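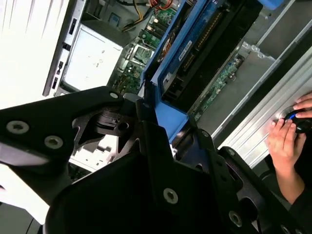

Robots still slow at the repair bench, year-long shop trial finds

Mar 21, 2023

A robot arm can take a hard drive out of an old desktop computer, but it is a long way from doing the job at the speed of a person with a screwdriver. That is the main result of a trial published this week by Skillard, a refurbishing company that strips and resells used office computers.

The company ran the trial on its own shop floor with an arm supplied by Iwasaki and control software from Vornel. The arm was given 244 desktop towers of mixed age and make. Its task was limited to the drive: find it, release it, pull it out of the case and set it down in a tray.

Workers at Skillard do that job many times a day. According to the company's report, an experienced worker needs less than a minute once the side panel is off. The robot's best runs took 10 minutes, and many took longer. In 200 of the 244 towers, a person had to step in at some point, usually to move a cable or to hold something steady while the gripper pulled.

Cables were the most common problem. Power leads in older machines are often bundled and pushed into whatever space is free, and they don't sit in the same place twice. The software could usually tell a wire from a bracket -- it had much more trouble deciding whether a wire could be pushed aside or was still plugged into something.

Drive brackets came next. Some towers hold the drive with screws, some with a metal cage, and some with a plastic bracket that has to be squeezed at the tabs before it will slide. A person feels the tab give and knows to start pulling. The arm had no sense of touch in its fingers and had to judge from its camera and from the load on its motors. The report says it often squeezed too lightly and slipped off. When the operators raised the force, it broke tabs.

Reach was a problem too. A gripper built from metal plates is strong, but it takes up room, and the inside of a computer case doesn't have much to spare. The arm did better with the tower laid on its side and the panel removed ahead of time, and all the later runs were done that way.

Skillard does not plan to buy the arm. The company says it will keep working with Vornel on a smaller job, sorting drives by size after people have taken them out. Trays of loose drives on a flat belt are closer to what factory robots already do well, and an early version of the sorting station has been running since December.

The results are in line with what other businesses have found when they try to move robots out of the assembly line and into messier work. Building a computer in a factory is a fixed routine, with every part arriving the same way up. Taking one apart after years under a desk is a different job. Screws are stripped, parts have been swapped, and there is dust over the labels the camera is trying to read.

Household chores raise the same kind of trouble. Busari, a small company that tests home machines for retailers, put an arm of similar size through a set of kitchen and laundry tasks last year. It managed to lift plates from a rack but had a hard time with towels and with cupboard doors that stuck. The company told its clients that it did not expect a general chore robot in stores soon, and it has not changed that view.

Cost is the other question. Skillard says it would need to process 3000 towers a month with a single arm, with almost no help from staff, before the machine paid for itself. At the speeds seen in the trial, that is out of reach.

For now the company's teardown benches will stay as they are, staffed by people. It does expect robots to take on parts of the work in time, starting with lifting and carrying. A second trial is planned with a slimmer gripper that has pressure sensors in the fingertips. No start date has been set.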